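**Handout 7: Notes on the Skosturero open day**
Course: Machines That Handle Soft Things
Posted March 22, 2019. Read before the next lab section. Bring it with you, on paper, because the lab wifi has opinions.

Most of you came on the bus to Bedora for the open day. A few of you had a dentist appointment, all at the same hour, and I wish your teeth well. These notes are for both groups. They cover what we were shown, what we were told, and what I would like you to be able to argue about in section.

## 1. What Skosturero does

Skosturero sells laundry handling. Its main line, Morais, is a fixed station that takes flat goods (towels, pillowcases, napkins) off a belt, finds two corners, and feeds them to a folding table. The company has been doing this for hotels for a while and is good at it. The talk in the front hall was mostly about Morais, and it came with a great many slides and a small dish of mints.

The second line, Cirkamlow, is the one we went for. It is meant to handle clothing, in a room, on whatever surface the clothing happens to be on. It is not for sale. The phrase used was "pre-product," a word I would like you to keep out of your reports.

## 2. The Morais demonstration

The station folded towels for the whole of our visit without a pause that I saw. Things to remember from it:

- The towels arrive one at a time. Somebody, or some other machine, has already separated them.
- All the towels were the same size. When a visitor asked about mixed sizes, the answer began with "In principle."
- The camera looks straight down at a dark belt under fixed lights. Compare this with your own bedroom.
- The corner finder does not know what a towel is. It knows what a corner is. Give it a shirt and it will find you a corner, possibly in the armpit.

The rated speed on the handout was 500 pieces per hour. I asked whether that was measured with the towels we were watching or with better-behaved towels. It was the better-behaved towels.

## 3. The Cirkamlow demonstration

Upstairs there was an arm on a wheeled base, a low table, and a pile of T-shirts. The arm picked one up on the second try, held it in the air for long enough that people began shifting their feet, and laid it down flatter than it had been. Then it folded one sleeve in. Then it folded the same sleeve in again. The applause was sincere, and I joined it. If you have tried the wire-and-sock exercise from Handout 3, you know why.

The presenters were open about the failures, to their credit. The ones they listed:

1. **Two layers for one.** The fingers close on the shirt and on whatever is under it. On a bare table this is harmless. On a bedspread you now own a folded bedspread.
2. **The lost edge.** A hem that was visible before the grasp is hidden after it, by the cloth or by the gripper itself.
3. **The slow drop.** The cloth slides out a little at a time, and no single moment looks like letting go.
4. **Gray on white, white on white.** Low contrast between garment and surface. Their words were "we are aware of it."

Number 1 is the most useful for this course. Work out for yourselves how you would notice it from finger position alone, and then how you would notice it from a camera. The two answers should not be the same.

## 4. Where the examples come from

The arm learns from recordings of people handling clothes. A person holds a gripper in the hand and does the job with it, while a camera on the tool records what goes on around the fingers. The person supplies the judgment. The tool keeps the person honest, in the sense that a thumb can't sneak in and help.

The current Cirkamlow set has 2,870 recordings, of which 2,732 passed review. The rest were thrown out for reasons ranging from bad tracking to, in one case, a phone call taken in the middle of a sleeve. Of the ones kept, 983 are on beds and the others are on tables, floors and chairs.
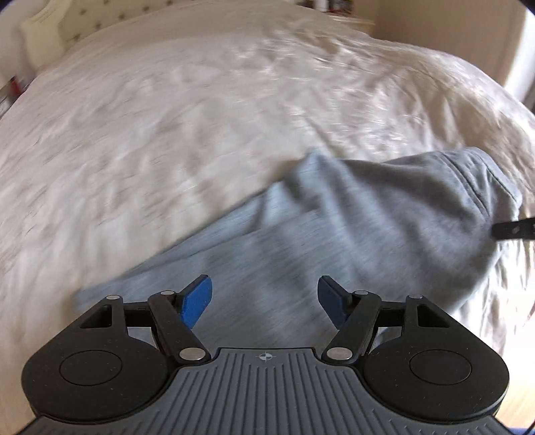

Beds were chosen on purpose. A mattress gives when you press on it, so the height of the surface is never quite what you measured, and the covering wrinkles along with the garment. People also put their clothes there, which table-based research has been slow to admit.

Points to take from this part:

- The camera sits behind the fingers, so the contact area is usually in view, but the tool blocks whatever is directly under it.
- Soft finger pads bend and grip cloth well. They also make finger opening a poor measure of cloth thickness. See failure 1.
- Fast hand movement means blurred pictures. People folding laundry move fast because they would like to be finished.
- The recordings show what a person did with the tool. They don't show what the person was looking at, or why the hand went back.

## 5. Visitor questions worth keeping

*Could it do fitted sheets?* Long laugh, then no.

*How does it know when it's done?* It compares the result to finished examples. This was the weakest answer of the day, and I expect most of the section to be spent on it.

*Would you let it fold your own laundry?* The presenter said yes, the towels.

## 6. For section

Write one page, no more, on **one** of these:

- Pick a failure from part 3 and propose a test that would catch it within two seconds of the grasp. State what sensor you need and what it will get wrong.
- The speed figure for Morais is given in pieces per hour. Suggest a figure of merit for Cirkamlow that would be fair to it, and say who would complain.
- Fold a pair of sweatpants on a bed using kitchen tongs in each hand. Report where you had to regrasp. Do not report how long it took; I have my own data on that, and it is embarrassing.

The tongs will be returned to their kitchens. Last December's were not, and I am still getting emails.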